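Visit to the Brenbridge craft fair, December 18, 2018

Catríona Hegarty and I took the early bus and were in the hall by ten. There were 35 stalls, most of them knitting, candles and cards. Entry was £2 and the tea was extra. Skakwood had the long table near the stage, with turned bowls and spoons, and the queue for it went back to the door. Hillent sold wool by weight – good colours, but dear.

Upstairs was quieter. One table had food made out of fabric or felt, including a red ketchup bottle with a green-edged label.
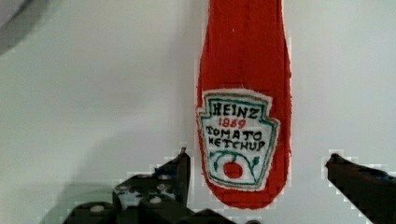 We left at three. Parking is poor, so take the bus if you can.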